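6. Recording a set of examples

Read section 3 first if the hand grippers have not been paired with the Clirnero recorder.

6.1 Place the basket near the back of the table and leave the front clear for both hands.

6.2 Hold one gripper in each hand, with the marker plates on top. Keep sleeves and fingers off the plates.

6.3 Let the cables hang down past your forearms – do not wrap them around your wrists.

6.4 Press Record, close one gripper on the cup, and move it to the basket at normal working speed.
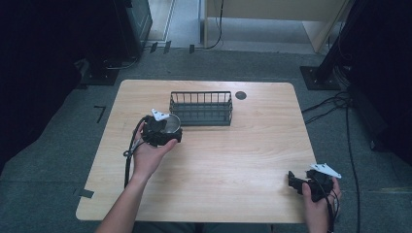
Do both grippers have to be used in every example?
Only the one doing the work has to close on something. Keep the other one in your hand with its jaws open, so that both tracks are saved at full length.

6.5 Release the cup, draw both hands back and press Stop. One example should last no more than 19 seconds.

Note: If you drop the cup, keep recording and pick it up again. Tag the example "recovery" when you save it. Milholm trains on these separately.

6.6 After every 6 examples, take everything off the table and record a blank pass. Hold the gripper open over the bare surface for 2 seconds, with both fingers in the view of its camera.

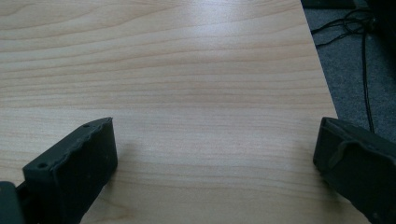 6.7 Open the blank pass in the viewer and check that the finger positions match your first one. If they have shifted, tighten the finger mounts and repeat the last set.

Caution: Do not pull on a cable to free it. Stop recording, put the gripper down and clear the cable by hand.

6.8 Upload the set before changing operators. Send failed uploads to Barbara Jakubowski with the set number.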